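# Microfibre cloth

A microfibre cloth is a cleaning cloth made from very fine synthetic fibres, usually polyester blended with polyamide. I've been keeping this entry going since May, and it's still the one I get the most mail about!
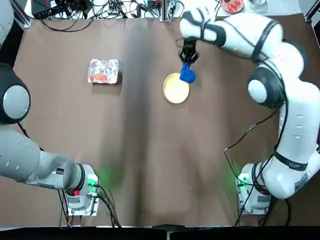 Washing is where most people come unstuck. Fabric softener coats the fibres and they stop grabbing grease, so leave it out (I ruined 12 of mine before I learnt that). Colour helps too: I keep royal blue for plates and the table, like the one over the yellow plate, and any other colour goes to the bathroom. Trado sells them in packs of 7, and mine have had roughly 171 washes.

## Folding or scrunching

Folding gives you several clean faces to work through. Scrunching is what I do when I'm in a hurry, and the fuzzy pile still picks up crumbs well enough.

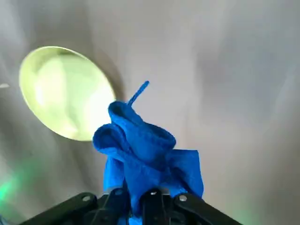
One reader in Llanos wrote in to say that scrunching is fine for dusting, but she'd never dry a glass that way, as it leaves streaks every time.

## Around food

Wipe the plate and the tabletop before the food comes out, and keep a separate cloth for raw meat juices. Foil parcels can leak at the folds, so I like a cloth handy.

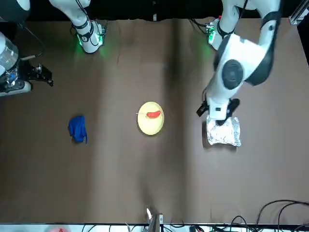
Paper towel does that job better, according to a letter from Dunano, and you can just chuck it out afterwards. Fair enough, but I'd still sooner wash a cloth.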